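# Greifer-Bausatz Mandagi

Der Mandagi ist der Zweifinger-Greifer, mit dem bei uns alles angefangen hat, und er ist immer noch das Teil, nach dem am häufigsten gefragt wird. Welington Sales hat ihn für seinen Arm im Wohnzimmer gezeichnet, ich habe später die Platine dazu gebaut, und inzwischen steht er in der Gemeinschaftswerkstatt in Grenisstead auf mehr Tischen, als wir je gedacht hätten (und bei manchen eben auch auf dem Teppich, das geht genauso gut!).

Im Karton liegen die 2 schwarzen Finger, der Servo, die Platine, ein Halter für die kleine Kamera am Handgelenk und eine Tüte Schrauben, in die wir immer ein paar mehr hineintun, als man braucht. Zusammengebaut wiegt der Greifer 271 Gramm. Wer schon einen Fallar-Arm hat, schraubt ihn direkt an, für alle anderen gibt es eine Adapterplatte. 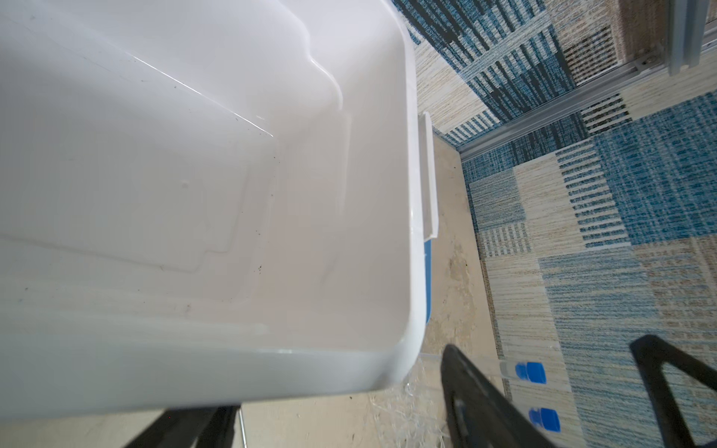
Beim Einrichten lasst euch bitte Zeit. Fangt mit kleinen, leichten Sachen an, Fläschchen mit Deckel zum Beispiel, und fahrt erst einmal langsam zu. Wenn das sitzt, kommen die Ränder von Kisten und Wannen dran, und da braucht man schon etwas mehr Geduld, weil glänzender weißer Kunststoff im Kamerabild gern überstrahlt. Uns hat es geholfen, die Belichtung fest einzustellen und die Lampe ein Stück zur Seite zu drehen.

**Technisches in Kürze**

- Versorgung: 12 V
- Gewicht: 271 g
- Anschluss: Fallar direkt, sonst Adapterplatte
- Gestell: passt an Aluprofile mit 20 mm Kantenlänge

Die Software heißt Grelley, liegt dem Bausatz bei und läuft auch auf einem älteren Laptop recht ordentlich. Ersatzfinger könnt ihr einzeln bestellen oder selbst drucken, die Dateien schicken wir euch gern.

Die nächste Lieferung kommt im Januar. Wer vorher einen möchte, schreibt am besten kurz, manchmal liegt noch einer im Regal.

Bogdan Marinescu, 26. Oktober 2021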